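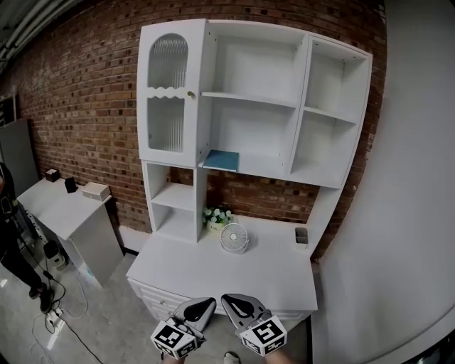

A white desk and hutch against a brick wall, with a fluted-glass door on the left and open shelves on the right.

Furniture maker Storness has changed the way it supplies its one-piece desk and hutch units, moving from a single crated delivery to a two-part system in which the hutch is packed apart from the desk and joined to it in the room.

The change took effect in October and applies to all white units leaving the company's works at Tirkcombe. Orders placed before then will be filled under the old method unless the buyer asks for the new one. The list price is the same in both cases.

Under the earlier arrangement, the desk and hutch were fixed together at the works and shipped upright in one crate. The packed weight was 140 pounds, which put the unit above the limit for a one-person delivery and made it hard to turn on narrow stairs. Storness said most damage claims on the range involved the glazed door or the curved end of the hutch, both of which stand proud when the unit is tilted through a doorway.

The hutch now travels on its back in a separate carton, with the door removed and packed flat between two sheets of board. The desk travels in a second carton with its drawer taped shut. A small box holds the hinges, the round brass knob, the connecting bolts and the wall strap.

Assembly takes place in three stages. The desk is set against the wall and leveled. The hutch is lifted on, lined up with the supports and bolted from below. The door is hung last, after the unit has been strapped to the wall. The printed sheet asks for two people at the second stage and warns against resting the hutch on its curved end at any point.

The glazed door has drawn most of the questions from dealers. It has an arched top and holds two panes of ribbed glass, one over the other, with a wavy white rail between them. The panes are set from the rear and held with a soft bead, so that either one can be replaced without taking out the other. In the earlier version the beads were glued, and a cracked lower pane meant ordering a complete door.

Replacement panes are cut by Condori, a glass shop that has supplied the range from the start. The shop has switched to a slightly wider rib, which it said is easier to match from one batch to the next. Owners of older units who need a single pane are advised to order both, as the two rib widths do not line up across the rail.

The outline of the unit has not been changed. To the right of the door, the hutch has a wide open compartment with one shelf across it. Beyond that is a narrower open column at the curved end, also with one shelf. Under the hutch on the left, a small shelf tower stands on the desktop. The space beside the tower is open at the rear, and the wall behind the desk shows through.

That open back was reviewed during the redesign. A closed panel would have stiffened the unit and removed the need for one of the brackets. Storness kept it open to leave access to wall outlets and to let cords run down behind the desk without a drilled hole. The company said a loose back panel may be offered later as an extra, though no price has been set.

The shelves have been tested again as part of the change. The wide shelf is rated for a row of hardback books along its full length. The shelves in the end column have a lower rating and are meant for light items. The desktop is unchanged and will take a small fan, a plant and a pen holder at the rear while leaving the front clear for writing. Storness advises putting a saucer under any potted plant, as water left standing on the white finish can lift it along the joint with the shelf tower.

The drawer front keeps its decorative raised panels and small round knob. The runners behind it are new. They have a stop that can be released by hand, so the drawer can be taken out before the desk is moved. Runners of the new type will fit older desks, but the screw holes are in a different place and have to be marked out again.

Wall fixing remains the point on which the company gets the most complaints. The strap supplied in the box is intended for framed walls. For brick, the sheet calls for a masonry plug set into the brick itself and not into the mortar joint. The plug is not included. Where the brick face is uneven, a spacer should be placed behind the strap so that the hutch is not pulled out of square when the screw is tightened. A hutch that is out of square will show it first at the door, which will begin to rub at the arched top.

Fendedau, the carrier that handles the range, has set its own terms for the two-carton delivery. Both cartons must be signed for together, and damage has to be reported before the door is hung. The carrier will bring the cartons to the room of choice on the ground floor. Upper floors are charged as an extra, although the charge is lower than it was for the single crate.

Storness said it shipped 296 units in the first batch packed under the new method. Of the problems reported so far, most concerned missing bolts, and the small box is now weighed before it is sealed. The company plans a second batch of 555 units once the remaining stock of single crates has been cleared.

Dealers with display units already bolted together do not need to take them apart. Those wishing to sell a display unit may ask the works for an empty set of cartons and a printed sheet, both supplied free of charge. The door should be taken off and packed flat before the hutch is unbolted.

A revised parts list, covering hinges, beads, runners and both rib widths of glass, is available from the Tirkcombe works on request. Requests should state whether the unit was delivered in one crate or two cartons.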